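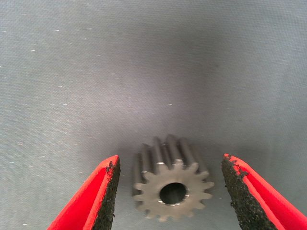
Tagebuch

Start | Tagebuch | Garten | Gelesenes | Über mich | Kontakt

23. April 2019

Die Kirchenuhr geht wieder. Drei Wochen lang stand sie auf zehn nach vier, und ich hatte mich daran gewöhnt, zu jeder Tageszeit kurz an Kaffee zu denken. Heute früh um sieben schlug es dann siebenmal, was ich im Halbschlaf als Angriff gewertet habe.

Eigentlich wollte ich über das Fasten schreiben, das am Sonntag zu Ende gegangen ist, aber da gibt es wenig zu berichten. Kein Zucker seit Februar, hatte ich mir vorgenommen. Dann seit März. Dann »unter der Woche«. Der Osterhase aus Vollmilch, den mir meine Schwester geschickt hat, hat noch ein Ohr.

Stattdessen also der Wecker meines Großvaters. Doina Radulović hat ihn am Gründonnerstag mitgenommen, in ein Geschirrtuch gewickelt, und mir dabei einen Blick zugeworfen, wie ihn sonst Tierärztinnen für Leute haben, die ihren Dackel mit Lasagne füttern. Ich hatte ihn geölt. Mit Olivenöl. Das war 2011 und schien mir damals naheliegend, das Zeug stand halt da. Acht Jahre später ist daraus etwas geworden, wofür sie ein rumänisches Wort hatte, das sie nicht übersetzen wollte.

Der Wecker ist ein Rornaven, Modell Jemal, vernickelt, mit zwei Glocken obendrauf und einem Klöppel, der dazwischen tobt. Großvater hat ihn angeblich auf dem Bahnhof in Siltasley gegen zwei Paar Socken getauscht. Die Geschichte hat er mindestens in vier Fassungen erzählt, in einer waren es Handschuhe, in einer anderen kam ein Zollbeamter vor, der weinte. Meine Mutter behauptet, er habe ihn im Kaufhaus gekauft, und zwar im Schlussverkauf. Meine Mutter hat zu Geschichten ein Verhältnis wie andere Leute zu Zugluft.

Bei mir stand er auf dem Kühlschrank, weil er im Schlafzimmer nicht zu ertragen war. Er tickte so laut, dass Besuch gefragt hat, ob da was kaputt sei. Dann war wirklich was kaputt, er tickte nicht mehr, und seitdem höre ich den Kühlschrank. Der brummt in einer Tonlage, die mir vorher nie aufgefallen ist, irgendwo zwischen Bratsche und Beleidigung.

Ich habe natürlich nachgesehen, was ein neuer kosten würde. Es gibt einen Nachbau bei Porkora, 62 Euro, »im Stil der guten alten Zeit«, mit Batterie und leisem Werk. Ein leiser Wecker mit Batterie. Dafür kann ich auch das Telefon nehmen, das mich jeden Morgen mit einer Harfe weckt, als wäre ich über Nacht verstorben und gut untergebracht. Bei einem Auktionshaus wollte jemand für einen echten Jemal 3.070 Euro. Ich habe kurz die Luft angehalten und dann die Bilder genauer angeschaut: Der hatte ein emailliertes Zifferblatt und einen Mondkalender. Meiner hat eine Delle und einen Aufkleber von einer Tankstelle. Großvater wäre trotzdem begeistert gewesen und hätte eine fünfte Fassung erzählt.

Doina rief dann am Ostermontag an, was ich nett fand, und sprach vierzig Minuten über ihren Schwiegersohn. Er will bauen. Auf dem Hang, mit Blick, und der Hang rutscht, das weiß im Ort jedes Kind, nur der Schwiegersohn hat ein Gutachten. Erst ganz am Schluss kam sie auf den Wecker. Die Feder sei gut, das Gehwerk schmutzig, »sehr, sehr schmutzig«, und ob ich noch anderes mit Salatöl behandelt hätte. Ich habe an die Nähmaschine gedacht und nein gesagt.

Nachmittags war ich beim Altglas und habe auf dem Rückweg den langen Weg am Bach genommen. Die Schlehen sind fast durch, dafür blüht der Bärlauch und riecht, als hätte jemand den ganzen Wald zum Italiener ausgeführt. Zwei Kinder bauten einen Staudamm und stritten darüber, wer Chef vom Wasser ist. Das kleinere hat gewonnen, es hatte die Schaufel.

Zu Hause lag die Nebenkostenabrechnung im Kasten. Ich habe sie unter die Obstschale gelegt, zu der vom letzten Jahr.

Abends dann Nudeln – mit Butter, das Olivenöl und ich brauchen gerade etwas Abstand. Um zehn schlug die Kirchenuhr elfmal. Das muss sich wohl erst einspielen. Morgen Zahnarzt, und vorher die Nähmaschine aufmachen, solange noch keiner fragt.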